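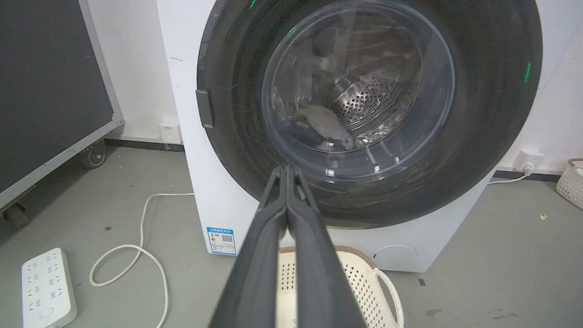 Front-loading washer, door closed, with a cloth in the drum.

Cordless Driver Line: Progress Report to the Product Fund
November
By the Budton Tools engineering office

Work since the last report went mainly into the gearbox and the battery contacts. The motor is settled and we do not plan to change it again. The Oshima driver is now in its third prototype build, and 24 units have been assembled at the Vevport shop.

Gearbox. The second build had a rattle at low speed that came from play in the planet carrier. We tightened the fit and changed the grease. The rattle is gone on the new units, but the housing runs a little warmer under long loads. We can live with this for screws and small lags. For heavy lag work we want a thicker front casting, and the drawing is with Wevness for a price.

Endurance testing. Each test unit has to drive 3,000 screws into softwood without a failure of the anvil, trigger or chuck. So far 7 units have finished. One more stopped early with a cracked trigger spring. The spring came from the old supplier, and the remaining units in that batch have been refitted. Testing on the others continues on the two bench rigs at Vevport.

Battery contacts. The contact block was redrawn after packs from the second build worked loose under vibration. The new block grips harder, and some people with smaller hands found the pack stiff to remove. A softer release button is being molded now. We would like to try it before we commit to the final tool — changing the mold later would cost more than waiting.

Field trial. Units will go out to deck builders, cabinet shops and appliance installers once the release button is fitted. Feedback forms are printed. We have asked each shop to keep using its present driver alongside ours so the comments compare like with like.

Spending. Tooling is under budget and testing is over it, mostly for bench time and screws. We ask to move 216 dollars from the tooling line to cover the last screw order. No other change is requested.

Still open: the casting price from Wevness, the belt clip (left side only, or both) and the wording of the trigger lock warning. The clip has to be decided before the housing mold is signed off.

The next report will cover the field trial and the remaining endurance results.

Related reports
Oshima Driver: Second Build Results
Bench Rig Setup at Vevport
Charger Housing: Supplier Review

Contact Budton Tools | Copyright Budton Tools | Back to top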